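여름 감자와 느린 저녁

장마가 길어지면 저는 꼭 감자를 너무 많이 삽니다. 왜 그런지는 저도 잘 모르겠어요. 비 오는 날 시장 골목에 들어서면 흙 묻은 감자가 상자째 쌓여 있고, 그 냄새를 맡으면 그냥 지나칠 수가 없거든요. 7월 18일에도 그랬습니다. 두부 한 모만 사러 나갔다가 감자 한 상자를 안고 돌아왔어요. 두부는 깜빡했고요.

어릴 때 할머니 댁에서는 여름 내내 감자를 먹었습니다. 아침에는 감잣국, 점심에는 찐 감자에 소금이나 설탕(저는 단연 설탕 쪽이었어요), 저녁에는 강판에 갈아서 부친 감자전. 그때는 또 감자냐고 입을 삐죽거렸는데, 지금은 그 강판 소리가 그렇게 그리울 수가 없네요. 믹서로 갈면 금방이지만 저는 아직도 강판을 씁니다. 손가락 마디가 조금 위험하긴 해도, 강판에 간 감자는 씹히는 결이 살아 있어서 전을 부쳤을 때 가장자리가 정말 다르게 바삭해요!

감자전 만드는 법이야 다들 아시겠지만, 제 방식을 적어 둘게요. 중간 크기 감자 네 개를 갈아 체에 밭치고, 아래 고인 물은 버리지 말고 가만히 둡니다. 조금 기다리면 바닥에 하얀 전분이 가라앉는데, 윗물만 살살 따라 내고 그 전분을 다시 감자에 섞어요. 밀가루는 넣지 않습니다. 소금 두 꼬집, 송송 썬 청양고추 하나. 양파를 4분의 1쪽쯤 같이 갈면 색이 덜 변하고 단맛도 돕니다. 팬에는 들기름과 식용유를 반반 두르고요. 들기름만 쓰면 향은 좋은데 금세 타 버려서 저도 여러 번 속상해하다가 섞어 쓰게 되었습니다.

불은 중간보다 살짝 약하게. 여기서 성격이 다 드러나는 것 같아요. 저는 원래 급한 사람이라 자꾸 뒤집고 싶어지는데, 뒤집개를 아예 멀찍이 내려놓고 참습니다. 가장자리가 노릇해지고 팬을 흔들었을 때 전이 통째로 스르르 움직이면 그때 뒤집으세요. 한 번이면 충분합니다.

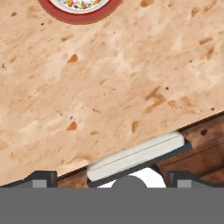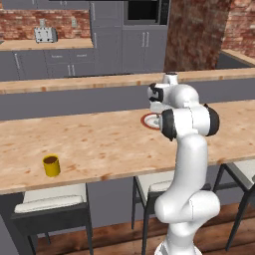

찍어 먹는 간장도 은근히 중요합니다. 진간장에 식초 조금, 물 조금, 고춧가루 아주 조금. 저희 집은 여기에 양파를 얇게 썰어 담가 두는데, 전을 다 먹을 때쯤이면 양파가 알맞게 절여져서 마지막 한 조각에 얹어 먹기 딱 좋아요. 남은 양파간장은 다음 날 찬밥에 비벼도 맛있고요. 저는 사실 그 찬밥이 먹고 싶어서 양파를 일부러 많이 썰 때도 있습니다.

그렇게 부쳐 먹고도 감자는 한참 남습니다. 둘째 날은 보통 감자조림을 해요. 껍질째 먹을 수 있는 자잘한 것만 골라 물 235밀리리터에 간장 50밀리리터, 올리고당 두 숟갈을 넣고 뚜껑을 덮어 둡니다. 껍질이 쪼글쪼글해질 때까지 졸이는 게 좋은데, 휴게소 통감자만 좋아하던 우리 집 막내도 이건 밥 없이 집어 먹습니다. 그다음 날은 감자샐러드. 뜨거울 때 으깨고, 오이는 소금에 절였다가 있는 힘껏 짜야 해요. 물기가 남으면 저녁쯤에 질척해지더라고요. 사과를 넣을지 말지는 해마다 식탁에서 의견이 갈리는데, 올해는 제가 이겨서 넣었습니다.

보관 이야기도 조금 할까요. 냉장고에 넣지 말고 종이봉투나 상자에 신문지를 깔아 어둡고 바람 통하는 데 두세요. 저는 베란다 안쪽 선반 밑에 두고 며칠에 한 번씩 들여다봅니다. 하나가 무르기 시작하면 옆의 것들도 금방 따라가니 얼른 골라내야 하고요. 싹이 많이 났거나 파랗게 변한 것은 아깝더라도 버립니다. 할머니는 도려내고 드시곤 했지만, 저는 그 부분만큼은 할머니를 따라 하지 않기로 했어요.

이 글을 쓰는 동안에도 비가 옵니다. 창문을 조금 열어 두었더니 아랫집에서도 뭔가 부치는지 기름 냄새가 올라오네요. 김치전일까요, 부추전일까요. 9월이 되면 감자는 슬슬 뒤로 물러나고 고구마를 들여놓겠지만, 아직은 상자에 감자가 반이나 남아 있습니다. 혹시 감자로 만드는 별미를 아시는 분은 댓글로 알려 주세요. 옹심이는 작년에 해 봤다가 냄비 속에서 죄다 풀어져 버렸는데, 비결이 있다면 그것도 꼭 좀 부탁드려요. 저는 이제 두부를 사러 다시 나가 봐야겠습니다.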